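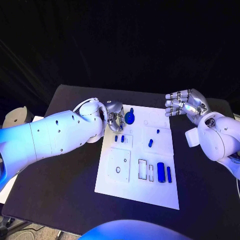 Cómo cuidar la barra de dominadas y las mancuernas en casa

Categoría: Trucos de casa > Gimnasio en casa

Yo entreno en un cuarto pequeño y con el tiempo aprendí algunas cosas que quiero compartir.

El óxido de las mancuernas se quita con vinagre blanco y un cepillo de dientes viejo. Después hay que secar muy bien y pasar una gota de aceite de máquina.

Para las empuñaduras de espuma uso agua tibia con poco jabón, nunca alcohol, que las pone duras.

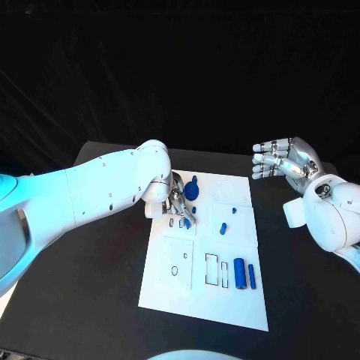
Sábana blanca sobre la mesa oscura.

Los tornillos de la barra los aprieto cada mes con llave, sin hacer demasiada fuerza. Si la barra suena, pongo una arandela de goma entre el soporte y la pared.

Las bandas elásticas se guardan con un poco de talco, lejos de la ventana.

Nghĩa Phùng

Compartido 303 veces · 67 comentarios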